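Section 2: Planning and budgeting your Temach hand-held gripper kit

Read this section before you place your order. A little planning goes a long way with the Temach, and it's one of the most enjoyable parts of getting started!

2.1 Decide how many grippers you need

1. List the places where recording will happen. Homes, shops and workrooms all count.
2. Allow one gripper per person working at the same time. Two people taking turns can share one happily.
3. Add one spare if your sites are far apart. Horthorpe bought a single gripper for its first site and ordered the spare in January, and paid for delivery twice.

Note: The gripper and the Erden mounting arm take the same jaws. If you plan to add an arm later, buy your spare jaw pads now and use them on both.

2.2 Set your budget

1. Put the grippers down first, then the charging dock. One dock serves up to 16 battery packs.
2. Set aside 28 per cent of the gripper cost for wearing parts: pads, joint pins and wrist straps.
3. Include storage. A day of recording fills 63 GB per gripper, and you will want two copies of everything.
4. Leave a small sum for objects to pick up. You'll be amazed how much you already have in drawers and cupboards, so keep this line low until you have looked.

CAUTION: Do not buy third-party battery packs to save money. The dock will not charge them and the warranty does not cover damage they cause.

2.3 Plan your work surfaces

1. Choose ordinary tables, the sort people really use. Corner tables are great for practising tight approaches.
2. Collect a mix of shapes: bottles, long cases, ridged handles, bits of wire.
3. Lay some items touching or overlapping. Sorting these out is where the gripper is most fun to use.
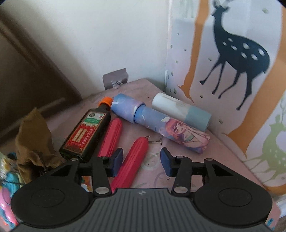
Fig. 2-1. Jaws open over mixed items on a corner table.

4. Check the widest item against the jaw opening in Section 7 before you order wide jaws. Most buyers manage very well with the standard pair.

2.4 Place your order

Fill in form 58 and send it to your Daneshvar supplier. Tick "site kit" if you want the dock and grippers in one delivery. Unpacking is covered in Section 3.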